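Foltent League Tips Off Thursday With a Shorter Schedule and New Locker Room Rules

I've been counting down to this one since June, so forgive me if I ramble a little.

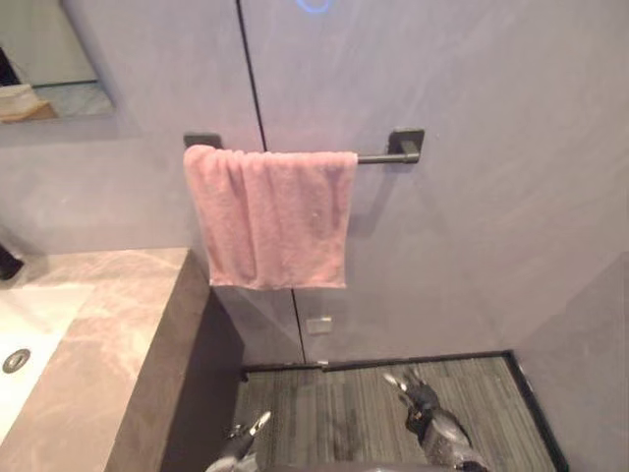 What's changing this season

The Foltent League is back on Thursday night, and the schedule looks pretty different. Every team plays 22 games this time, with fewer back-to-backs and a lot less bus travel. I talked to Korkor Sulemana, the league's operations director, and she told me players had been asking for more rest between road games for ages. "We heard it from every roster," she said. I believe her! By the last month of last season, half the guys I cover looked like they were running in sand.

The other big change is in the locker rooms. Players now have to be out within 50 minutes of the final buzzer, and everyone brings their own towels and water bottles. A team that runs over gets a warning first and a fine after that. Sulemana wouldn't tell me how big the fine is (I asked twice). Visiting teams can get into the building earlier on game days, though, so it's a bit of a trade.

Bensaid has a target on its back

Bensaid won it all last time and brings back most of the group that did it, including point guard Akihiko Hirano. He had a quiet preseason, and I'm not worried about that one bit. He was coming off a sore ankle and sat out the second half of both games I watched. Coach Wulan Tambunan says he's good to go for the opener with no minutes limit.

"He's been bugging me to play since the first day of camp," Tambunan told me after practice. "I finally ran out of ways to say no."

Their opponent is Allberg, and that's a tougher first game than it sounds. Allberg lost to Bensaid by eight in the semifinal and then went out and signed Kastriot Pavlović, a big man who can pass out of the post and clean up the glass. He's the kind of player this team has been missing for as long as I've been writing about it. I still have questions about their shooting, and the bench is thin if anyone picks up early fouls.

And then there's Flesolell

My sleeper pick, and yes, I said the same thing last year. Flesolell has a new coach in Masanobu Kuroda, who wants to press full court all night long. It was messy in preseason (so many turnovers, on both ends!) but it was a blast to watch. They open on the road and won't be home until the second week.

If you're going Thursday

Tip-off is at 7 p.m. at Bensaid's gym, and doors open an hour before. The place holds around 1,000 people and the lower rows were nearly gone when I checked this morning, so I'd grab a seat soon. I'll be up near the scorer's table with my notebook. Come say hi at halftime.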